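Itodlow Clothing Bank: second progress report to the Achari Fund

Period covered: April to July

1. Summary

The grant pays for two part-time sorting posts, the rent on the Ultach Road unit and the running costs of the van. All three are in place. We gave out 1,468 parcels of clothing in the period against a target of 1,838 for the year, so we expect to pass the target before the autumn. Spending is slightly under budget, mainly on fuel. The one piece of work that is behind is the referral system, and we deal with that in section 4.

2. Donations and sorting

Donations came in faster than we had planned for in May and June, when the two primary schools in Vorkus held uniform swaps and passed on what was left. Most of it was good quality. We were short of men's winter coats throughout and had more baby clothes than we could place, and some of the smaller sizes went to the toy library in Vorkus.

Sorting now runs on four mornings instead of three. Items are checked for stains and missing buttons, folded, and shelved by size. The old system of shelving by type of garment meant that making up one family's parcel took a walk round the whole unit. Under the new layout a parcel for a family of four can be made up from one aisle, apart from shoes and coats.

Rejected textiles go to a rag merchant, who collects once a month. The income from this is small and goes towards laundry costs.

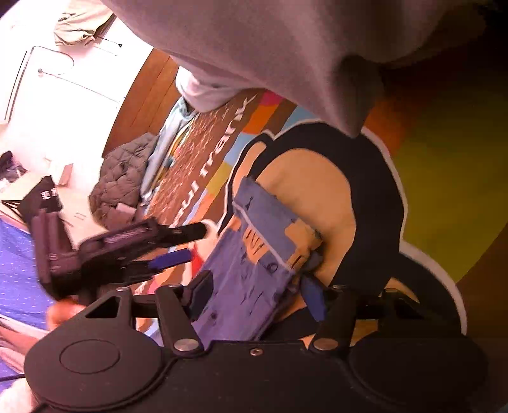 Itodlow Clothing Bank – Sorting and Stock Team

3. Parcels

Parcels go out through 15 referring agencies, up from seven at the time of our first report. The new ones are mostly health visitors and housing offices. School holiday weeks are the busiest, and requests for uniform start earlier than we had assumed – the first came in the second week of June.

We changed the parcel list after comments from families. Each one now includes socks and underwear bought new, and the request form has a box for colours or styles that a child will not wear. Fewer parcels have come back to us for exchange, although we did not keep proper records of this before April and cannot give a comparison.

4. Referral system

The online form was due to go live in May. The first version did not let agencies save a half-finished request, and two of them went back to the telephone. We have asked the developer to put this right within the original price. Until then we are running the form and the telephone line side by side, at a cost of several staff hours a week.

5. Premises

The roof leak at the rear of the unit was repaired by the landlord in June. No stock was lost. We have asked for a second heater before winter, and the landlord has agreed in principle but has not given a date.

6. Next period

We plan to finish the referral form, open one evening a week for collections and run a coat appeal in September. We would like to move the underspend on fuel to the budget for new socks and underwear, and ask for the Fund's agreement to this before the next payment.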